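Stand: 20 Mar 2024. Diese Datei gehört zum Ordner `stallo/` und beschreibt die Sammlung **Stallo Dosenregal**. Bitte lesen Sie sie, bevor Sie Dateien umbenennen oder weitergeben. Deutsch ist nicht meine Muttersprache, für Korrekturen am Text bin ich dankbar.

# Stallo Dosenregal

Stallo ist eine kleine Bildsammlung über Getränkedosen, die auf einem niedrigen Regal und auf dem Tisch davor stehen. Es geht um die Frage, wie gut man eine Dose erkennt, wenn sie nicht mit der Schauseite nach vorne steht, wenn eine andere Dose nahe bei ihr steht oder wenn die Höhe wechselt. Die Sammlung wurde bei Drondwood angefangen und wird jetzt von Maja Lis gepflegt.

## Inhalt des Ordners

```
stallo/
 README.md
 bilder/
 listen/
 dosen.csv
 aufbauten.csv
 notizen/
 berik.txt
 marciniak.txt
```

- `bilder/` enthält die Aufnahmen, ein Unterordner pro Aufbau.
- `listen/dosen.csv` hat eine Zeile pro Dose. Die Spalten stehen weiter unten.
- `listen/aufbauten.csv` sagt, welche Dose in welchem Aufbau auf welchem Platz beginnt.
- `notizen/` ist unsortiert. Die Datei `berik.txt` betrifft nur das Regal, die Datei `marciniak.txt` betrifft die Farbnamen.

Es gibt 90 Aufbauten. Davon sind 60 vollständig beschriftet, bei den anderen fehlt noch die Spalte `seite`.

## Das Regal und der Tisch

Das Regal heißt in den Listen `berik`. Es besteht aus einem hellen Brett aus Holz und einem schwarzen Gestell aus Metall, mit dünnen Pfosten an den Enden und waagerechten Streben vorne. Der Tisch ist dunkelgrau. Diese Kombination hat einen praktischen Vorteil: Eine weiße Dose hebt sich vom Tisch gut ab, und man verwechselt ihren unteren Rand nicht so leicht mit dem Untergrund. Auf dem hellen Brett ist es umgekehrt, dort haben wir lieber farbige Dosen.

Eine Schwierigkeit bleibt das Gestell. Steht eine schmale Dose genau vor einem Pfosten, so wird der Pfosten im Bild teilweise verdeckt, und beim Zeichnen der Umrisse muss man genau hinsehen, wo die Dose endet. Solche Fälle bekommen in `aufbauten.csv` den Eintrag `pfosten = ja`. Wir haben sie nicht entfernt.

## Aufbau mit gemischten Dosen

Der gemischte Aufbau verwendet beide Höhen gleichzeitig. Auf dem Brett bilden drei Dosen eine Reihe, mit ziemlich gleichmäßigem Abstand, und weitere Dosen stehen vorne auf dem Tisch. Die Reihenfolge auf dem Brett wird immer von links nach rechts gelesen, auch in den Listen.
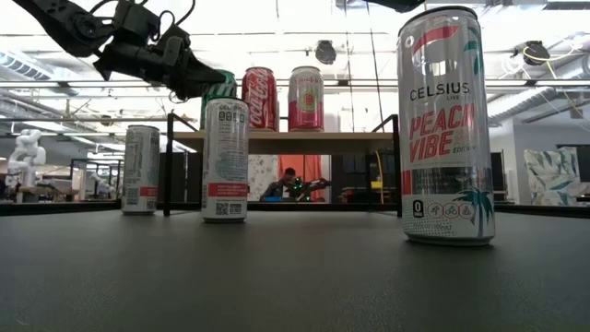 *Gemischter Aufbau. Auf dem Brett von links: grün-weiß gestreift, Coca-Cola (rot), rosa. Vorne in der Mitte eine schmale weiße Dose mit dem Aufdruck CELSIUS, Rückseite sichtbar.*

Die rote Dose ist für neue Beschrifter die einfachste, weil der Schriftzug in Weiß von oben nach unten oder von unten nach oben über die Seite läuft und fast jeder ihn kennt. Die rosa Dose wird am besten an dem runden Motiv in Gelb und Grün erkannt. Bei der grün-weißen Dose tragen wir keine Marke ein, nur die Farben und das Muster. Wer eine Marke zu erkennen glaubt, schreibt sie bitte in die Spalte `bemerkung` und nicht in `marke`.

Schwieriger sind die weißen Dosen. Mit der Rückseite nach vorne zeigen sie hauptsächlich kleinen Text und einen roten Streifen im unteren Teil. Das reicht, um zu sagen, dass es eine schmale weiße Dose ist, aber es reicht nicht immer für die Sorte. Ein QR-Code hilft nur dann, wenn er groß genug abgebildet ist, und meistens ist er das nicht.

## Spalten in `dosen.csv`

| Spalte | Bedeutung | Erlaubte Werte |
|---|---|---|
| `id` | laufende Nummer | Zahl |
| `form` | Bauform der Dose | `standard`, `schmal` |
| `farbe` | Hauptfarbe | siehe `marciniak.txt` |
| `farbe2` | zweite Farbe | wie oben, darf leer sein |
| `marke` | nur wenn lesbar | freier Text |
| `seite` | Seite, die nach vorne zeigt | `vorne`, `hinten`, `unklar` |
| `ort` | Standort zu Beginn | `brett`, `tisch` |
| `bemerkung` | alles Übrige | freier Text |

Zur Spalte `farbe`: Die Liste Marciniak kennt nur 7 Farbnamen. Lachs, Rosa und Pink sind dort alle `rosa`. Das ist grob, aber vorher hatte jeder Beschrifter seine eigenen Wörter, und die Suche hat nicht funktioniert.

Zur Spalte `form`: `schmal` bezeichnet die schlanke, hohe Form. Entscheidend ist die Form und nicht die Größe im Bild - eine Dose, die weiter hinten steht, sieht kleiner aus und ist deswegen noch keine andere Dose.

## Regeln beim Aufstellen

1. Das Brett zuerst abwischen, dann den Tisch.
2. Dosen auf dem Brett nicht direkt an die Kante stellen.
3. Vorne auf dem Tisch darf eine Dose eine andere teilweise verdecken, aber nicht ganz.
4. Die Drehung der weißen Dosen wird gewechselt. Bitte nicht immer die schöne Seite nach vorne!
5. Beulen werden unter `bemerkung` notiert. Eine stark verbeulte Dose wird ausgetauscht und bekommt eine neue `id`.

## Bekannte Fehler

- In den älteren Listen steht manchmal `regal` statt `brett`. Beides meint denselben Ort.
- Bei 5 Aufbauten wurden links und rechts vertauscht. Sie sind mit `gespiegelt` markiert, die Korrektur ist für Juli geplant.
- Reflexe auf dem Metall der Deckel wurden früher als eigene Farbe eingetragen (`silber`). Neue Einträge machen das nicht mehr.
- Die Spalte `marke` ist nicht einheitlich geschrieben. Groß- und Kleinschreibung sollte man bei der Suche ignorieren.

## Nutzung

Die Sammlung ist für interne Versuche und für den Unterricht bei Drondwood gedacht. Die Namen und Zeichen auf den Dosen gehören den jeweiligen Herstellern. Wer Bilder außerhalb zeigen möchte, fragt bitte vorher Maja Lis und nennt dabei die Nummer des Aufbaus.

Änderungen an den Listen bitte mit einem kurzen Kommentar speichern, zum Beispiel `seite ergänzt` oder `farbe korrigiert`. Leere Kommentare schicke ich zurück.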